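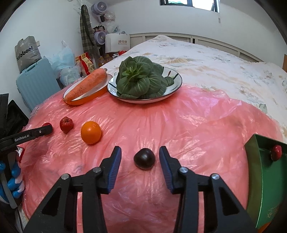
The grippers came on a Monday with a sheet of instructions and a number to ring. Precious Pillay read the sheet twice. Trolludside would pay for each hour she picked things up and put them down again, and after 60 hours she could keep the pair.

"Fruit is best," said Vinh Vi on the phone. "Round things. Go slowly."

She went slowly. By October she had done 200 plums and had stopped eating them.

"What does it learn?" her mother asked from the door.

"How I do it."

"You drop them."

"Then it learns that too."

On the last evening she rang to say she was keeping the pair. Vinh asked what for. She said she hadn't decided, and went to put the dinner on.

Last updated: 24 Jul 2024

Comments

Nivaldo: Would she get 3000 for that, or less?

Thilini R.: I liked the mother. More of her please.

More stories
The Pilville Bus
Night Shift at Tullville
Room 1633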